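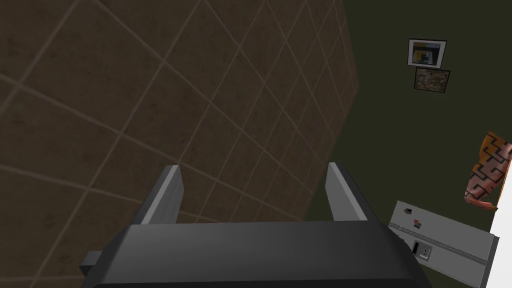
Part 2: Mixing and spreading the grout

Right, adhesive's had its full day to go off and you're itching to get on with it. I know the feeling! Before you open the bag, run a fingernail along a few joints and dig out any adhesive that's squeezed up. It'll show through a pale colour, and you'll be looking at it for years.

You'll need the 3,000 g bag of Zedau floor grout (mine came from Trilthorpe, who will post it if you're out bush), a rubber float, two buckets, a dense sponge and a margin trowel. I also keep an old towel handy for kneeling on, but that's my knees talking.

1. Pour 355 mL of clean, cool water into the first bucket. Water goes in first, always, then the powder.

2. Add 2,000 g of powder a bit at a time, stirring as you go. You're after something like smooth peanut butter. If it slumps off the trowel it's too wet, so chuck in another handful (keep the rest of the bag for patching).

3. Leave it alone for 10 minutes, then stir again. Don't add more water at this point, even if it's stiffened up.

Note: the Forsyth grout from the hardware shop is a different mix altogether. Go by the bag if you're using that one.

4. Start in the corner furthest from the door. Hold the float at an angle and push the grout diagonally across the joints, leaning on it so they fill right to the bottom.

5. Go back over with the float nearly upright and scrape off the extra. Do a patch you can reach comfortably, then stop.

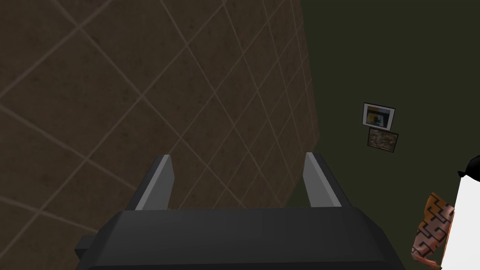
Part 2, the tiled surface.

6. Once the joints have firmed up, wipe with a barely damp sponge, again on the diagonal. Rinse it in the second bucket every couple of passes. Isla Morrison taught me to flip the sponge after each wipe and my floors have been better for it ever since.

Caution: wear gloves and a mask while you're mixing. Grout dust is nasty on the lungs and wet grout will have the skin off your knuckles. And don't tip the rinse water down the sink!

7. Buff off the haze with a dry cloth later that arvo. Keep kids, dogs and socks off it overnight.

Sealing is in Part 3.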